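Hobby Bench > Storage & Sorting > How-Tos

How to Sort a Bulk Lot of Used Building Bricks

I bought a tub of secondhand bricks from Ívar Riis in August and it sat in my closet for months (1,363 pieces, and yes, I counted, it was on the listing as "a bunch"). If you've got a tub like that, this is the way I do it now.

Dump everything on a flat bedsheet. First pass, pull out the junk: gum wrappers, dried beans, clone bricks. Mine had 184 clones in it! Then sort by part, NOT by color. A red 2x4 in a pile of red stuff is invisible, but a red 2x4 in a pile of 2x4s jumps right out at you. 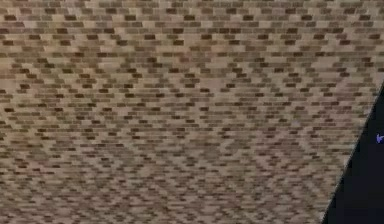

Color comes second, and only for the parts you have a ton of. I use 12 shallow trays from Bassi, one per color family, and I let the browns and tans share until a tray overflows. If you're saving up for a wall, you can skip splitting those completely – sand, tan, olive-gray and medium brown all jumbled together, with a few really dark ones dotted in wherever, looks way better than one flat color. Stagger the joints by half a brick each row and you're set.

Wash last, in a mesh bag, lukewarm water and dish soap. No stickered parts! Give them about 4 hours on a towel, shake the bag out, turn them over, and leave them overnight if they still feel damp inside the tubes.

Filed under: bricks, bulk lots, sorting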